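Kindetti Foundation
Interim report on the packing and display surfaces project
Submitted by Plunero, 14 Sep 2023
Grant period: first half

1. Purpose of the grant

The Foundation's award supports the preparation and upkeep of small enclosed work areas at our Wokon Street premises. Each area has a printed floor surface and patterned wall linings, and is used for the handling of small items and boxes. The application set out three aims: to fit the areas with linings that can be changed without tools, to find out how printed surfaces stand up to daily use, and to produce a short maintenance guide that other organizations may adopt.

This report covers work completed to date, spending against budget, and matters on which we ask for the Foundation's guidance.

2. Work completed

The wall linings were ordered from Oláh in the spring and delivered in two lots. The first lot was short by several panels and the supplier made up the difference at no charge. Fitting took longer than planned. The panels as delivered were slightly too tall for the enclosures and had to be trimmed by hand, which added six working days to the schedule.

The choice of patterns was left to the staff who use the areas. The brick pattern in blue-gray was the most requested for walls. For the floors, staff preferred a light floral print with roses and butterflies, on the grounds that the pale ground makes crumbs and fragments easy to find at the end of a shift. Two plainer floor designs were also bought and are held in storage.
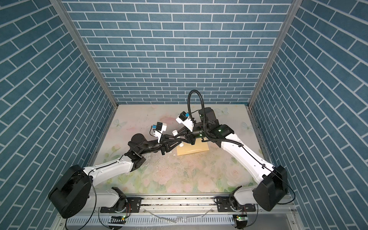
Wear on the floor surfaces has been greater than the application allowed for. The supplier's samples were tested with a damp cloth and mild soap only, and daily use involves a good deal of sliding and setting down. Scuffing is concentrated toward the center of the floor, where most handling takes place. Scratches in the cream background do not respond to cleaning. Dark specks also collect across the surface, and the present routine of one cleaning per week is not sufficient. Beginning in September, surfaces are to be brushed at the close of each day and wiped every second day.

The wall linings have needed no repair. Staff report that the brick print is easy to keep clean and that the panels stay in place when the floor beneath them is lifted out.

3. Spending

Expenditure to date is as follows.

Wall linings: $1,904
Printed floor surfaces: $1,376
Fitting and trimming: $1,272
Cleaning supplies: $100

Total: $4,652

Fitting and trimming exceeded its budget line for the reason given in section 2. The overspend has been met from our own funds and no additional sum is requested under that heading.

4. Changes to the plan

We ask the Foundation to approve one change. The application provided for a single set of floor surfaces to last the full grant period. In view of the wear described above, we propose to replace the most heavily used surfaces at the midpoint and to cover the cost from the amount set aside for printing the maintenance guide. The guide would then be issued in electronic form only.

We have asked Oláh to quote for the same floral print with a harder top coat. If the quotation is acceptable, one surface will be replaced first and compared with an uncoated surface before any larger order is placed.

5. Next steps

A first draft of the maintenance guide is in preparation. It will cover daily brushing, removal of marks, storage of spare surfaces and the trimming of wall panels. The draft will be sent to the Foundation with the next report, together with copies of all invoices and the supplier's written quotation.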